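Search this site
Enter keywords
Search

October 11, 2026
By the Weekend Garage columnist

Print this article
E-mail this article

Laying It All Out

I used to do brakes the way I cook, which means with every surface covered and at least one thing on the floor. My old hatchback taught me to quit that. One afternoon in June I had the front end up on stands, a wheel leaning on the recycling bin, and a rubber bushing that had rolled off to wherever bushings go. I spent longer hunting for it than I spent on the entire left side of the car.

So I bought a mat. It cost me $22 at Brarnura, the farm-and-auto place out past the fairgrounds, and it's the best garage money I've spent in years (please don't tell the floor jack). It's plain, it's dull, and small black parts show up on it like raisins on toast. I went home and laid everything out before I touched a wrench, and I felt like a surgeon!

I've since gotten a little evangelical about this. Neighbors come over to borrow a socket and leave with a lecture on parts layout. My method, if you can call it that, is to put the big stuff in the middle with room between the pieces, and keep a divided tray off to one side for whatever needs sorting. The tray stays empty until I've looked everything over. If I start dropping things into it right away I stop looking at them, and then I'm back to guessing.

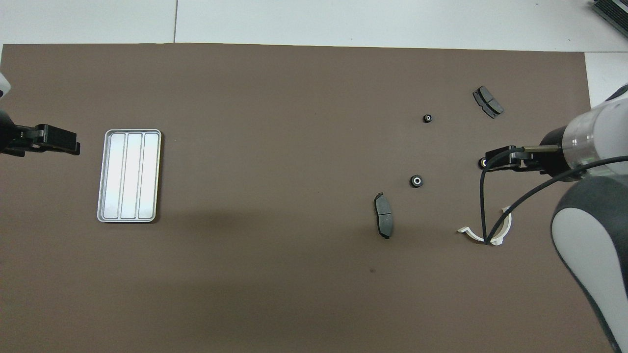 Brake pads are worth a slow look anyway. Most have a metal backing plate with the lining stuck to it, and a lot of them have a groove or two cut across the lining. I like to turn them over in good light and check the edges of the plate, the little tabs at the ends, and how evenly the lining sits. Two pads that came out of the same box can look like twins on the shelf and still have a burr on one tab that'll make you say bad words when it won't slide into the bracket.

Bushings are the ones I baby. They're small, they roll, and they love the underside of a workbench. Stand them on end if they'll stand - it keeps them put, and you can see right down the middle to check the sleeve. I had one in a set from Wendt with a fleck of something gritty inside, and I'd never have caught it if I'd been fishing parts out of a bag with greasy gloves on.

About that tray. I went through a muffin tin, an ice cube tray and the lid of a cookie jar (sorry, Grandma) before I gave in and got a real metal one with long compartments. Long beats square, in my opinion. A pad can lie down in a long slot with no tipping, and the small stuff gets its own lane. Rounded corners are nice too, for wiping out afterward. Mine came from Maritz and it's been dropped, kicked, and once used to carry hot dogs.

You can go overboard. The fellow at the parts counter showed me a catalog from Brisitz with a drawer system for $248, foam cutouts and all, and I stood there a good long while thinking about it. Then I remembered that I do this kind of job a couple times a year and that my current filing cabinet is a coffee can. I put the catalog back. I did go home and look it up again that night, so we'll see.

The other thing I've learned is to leave the layout alone once it's made. I get called in for supper, or the phone goes, and the temptation is to sweep it all into a bucket and start fresh tomorrow. Don't! Drop a clean towel over the whole business and walk away. When you come back it's all where you left it and your brain picks right up.

I had been putting off the rear brakes for 2,000 miles, mostly from dread, and having the parts spread out neatly took most of the dread away. It took me 60 minutes a side, with a break for iced tea, and every bushing went where it belonged. The car stops straight. The dog has claimed the towel, and I've had to go find another one for the fronts.

Print this article
E-mail this article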